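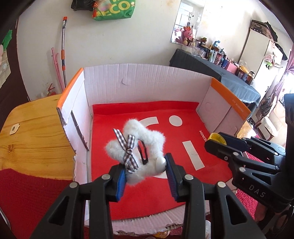 Star clip held between the blue pads over the white box. Second gripper at right.

Niris hand-held grippers - build gallery

Niris is a pair of hand-held parallel grippers built at home and, for the metalwork, in the shared workshop at Midwood. The grippers are operated by hand and carry a camera each, so that grasps can be recorded without an arm attached. The same jaw geometry is intended to go on a small bench arm later. Notes below cover the jaws, linkage, camera and test items as they stood on Thursday, August 13, 2020. Printed part files are grouped under the Plurovix folder, with the older jaw set kept separately.

Jaw pads
The pads are blue rubber. Hard plastic faces were tried in May and dropped smooth objects whenever the two jaws were not square to each other. Rubber tolerates a couple of degrees of error. Pads are glued, with the edges left proud of the plastic so that the frame does not touch the object first.

Linkage
Each jaw frame is black plastic with silver rivets at the upper joints. Screws with locking nuts were used on the first version and backed off after a few hours of use. Rivets cannot be adjusted, so the holes are reamed before assembly and the washers are selected by feel. Slop at the jaw tip is now up to 2 mm, most of it from the lower pivots. A bushed version is on the list.

Soft test items
Fluffy items are awkward for two reasons. The outline seen by the camera is larger than the part that carries load, and the fibres compress before the pads meet anything solid. The star clip has a furry white outline, a metal snap clip showing through the centre, a gingham bow on one side and a pearl-like bead on one of the lower points. A hard bead against one pad and soft pile elsewhere gives an uneven grip, a useful check on jaw alignment.

Box and mat
The white cardboard box sets the working depth. Its walls are tall enough to foul the linkage if the gripper comes in at a low angle, so the approach has to be close to vertical. The red mat on the floor of it has white printed shapes, a poor background for a white object. Colour thresholding alone was abandoned for this reason. Depth is used for the first cut and colour only for the edges.

Two-handed work
With both grippers over the box, clearance is the main limit. The bodies are wider than the jaws, and the cable exit on the left unit adds another 14 mm. Moving the exit to the rear is planned for the Shemweta revision, together with a shorter trigger pull.

Still to do
- Bush the lower pivots.
- Reprint the left body with a rear cable exit.
- Replace the M3 trigger spring, too stiff for long sessions.
- Repeat the camera calibration after 7 days of use and log the drift.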